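Evening trades classes in Drasgate get two more years

Thursday, May 7, 2026

The town of Drasgate will continue to pay for evening classes at the Llorente Centre for another 2 years. The councillors approved the money on a vote of five to two, after a discussion that was longer than expected and which filled the public seats.

The program was started for adults who work in the daytime and want to learn a trade or finish a certificate. It offers bookkeeping, small engine repair, commercial sewing, basic electrical theory and an introduction to automation. In the winter term 1270 people were enrolled, and many of them travelled from Arnoleck and Gistow, where there is no similar school.

Without the new agreement the classes would have ended when the present funding runs out this summer. The centre had already told its evening instructors in April that it could not promise them any hours for the fall.

"I was preparing myself to look for other work," said Mwende Kioko, who teaches bookkeeping two nights a week. "My students asked me every class if there is news, and I had nothing to tell them. Now I can give them the date for registration."
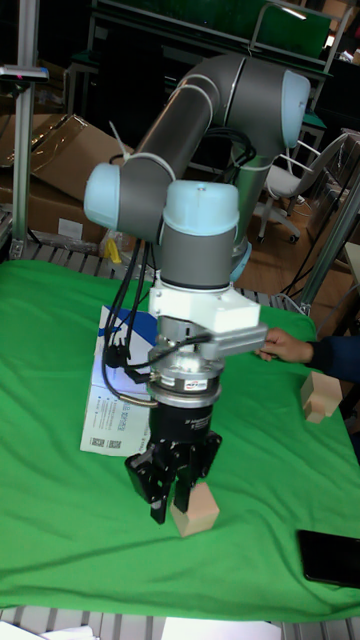 A hand on the grey handle below the arm's wrist.

The two councillors who voted against said they support adult education but do not agree that Drasgate should carry the cost for residents of the neighbouring towns. They asked that Arnoleck and Gistow be invited to share the expense. The council accepted to write to both towns, and the answer is expected before the next budget.

Salamatu Tsikata, the director of the centre, told the meeting that the fees will stay the same for Drasgate residents. People from outside the town will pay a little more from September. She said also that the waiting list for sewing is now the longest one, and that the centre hopes to open a second group on Saturday mornings if an instructor can be found.

A petition in favour of the classes, with 2148 signatures, was given to the council at the beginning of the evening. Several students spoke, among them a bus driver who completed his high school mathematics at the centre last year and who has since applied for an apprenticeship.

Parking was the other subject of the night. The lot behind the centre is shared with the arena, and on hockey evenings the students must often leave their cars on the street. The council has asked its staff to look at the use of the library lot after closing time.

Registration for the fall term opens in the first week of August, at the front desk of the centre or by telephone. The library will also have printed copies of the course list.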